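# Flallon: two-arm jar and container handling

Last updated: 8 Dec 2022

Flallon is a set of recorded manipulation episodes for one class of household and shop-floor chore: taking hold of a lidded jar, keeping it steady, and working around a second container nearby. It was put together to get a plain answer to a question that comes up in every budget meeting at Plesumwood, namely whether a pair of general-purpose arms can be left alone with this kind of job. The short answer is no. The longer answer is in the tables you can build from the episode labels.

## Contents

- 963 episodes in total
- 700 in the training split
- 263 in the held-out split
- 20 episodes in the held-out split are also marked `reference` and should be used for sanity checks only

Each episode holds wrist video, head video, joint positions, gripper opening, and a text label. Video and joint data share one clock. Episodes recorded before April used an older clock and were resampled; they carry the flag `resampled: true`.
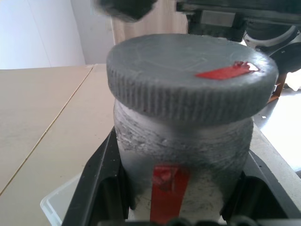

Wrist view. Ridged lid, red tape on lid and body.

## Task definitions

`hold`: close on the jar body and keep it upright until the end of the episode. The lid may be tilted at the start. A tilted lid does not fail the episode.

`unlid`: one arm holds the body, the other removes the lid and sets it down on the table.

`relid`: the reverse of `unlid`. The lid must sit flat at the end. Threads do not have to be fully engaged.

`transfer`: tip the jar's contents into an open container and return the jar to upright. Spills outside the container are labeled by size (`none`, `minor`, `major`).

## Labels

Outcome labels were assigned by two reviewers working from head video. Where they disagreed, the wrist video decided. There are 286 episodes with at least one disagreement, most of them in `relid`, where a lid that is one thread off looks the same from the head view as a lid that is seated.

## Results with the Cendetard baseline

The Cendetard policy handles `hold` well enough to run without a person at the stop button. It does not do so for anything else. Typical failures, most common first:

1. Body rotates in the fingers while the lid is being turned.
2. Lid is lifted at an angle and binds.
3. The two grippers come too close together and the safety layer stops both arms.
4. Lid is dropped after a clean removal.

Item 3 is a planning problem and gets worse as objects get smaller.

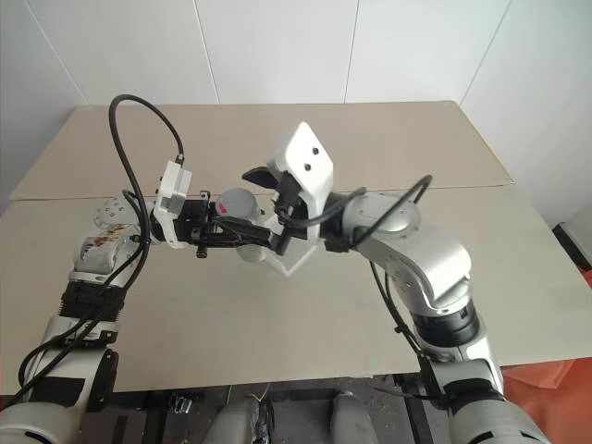

Text and baseline runs: Lo Presti Handling Group, Plesumwood

Close work between the grippers is the main reason both camera views are included. From the head view, fingers often cover part of the jar, and the contact point has to be inferred. A policy trained on head video alone does poorly on `unlid` and should not be reported as a Flallon result without saying so.

## Known issues

- Pale containers have low contrast against the table surface. Off-the-shelf segmentation masks miss edges. We ship no masks.
- Cables on the arms enter the head view and can cover the work area for short periods.
- Strong light washes out part of the wrist view in some episodes. No exposure correction has been applied.
- Grip force was not recorded. Gripper opening is a poor stand-in on a rigid jar.

## Intended use

Training and comparing policies on short two-arm tasks. The set does not cover glass, liquids, hot items, or jars sealed by vacuum. A good score here says little about a kitchen shelf and nothing about a packing line running at speed.

## Loading

Episodes are stored one folder each. Read `meta.json` first, then check `resampled` before comparing timing across folders. Split lists are in `splits/`. Do not build your own split by folder number; neighboring folders often share the same object placement.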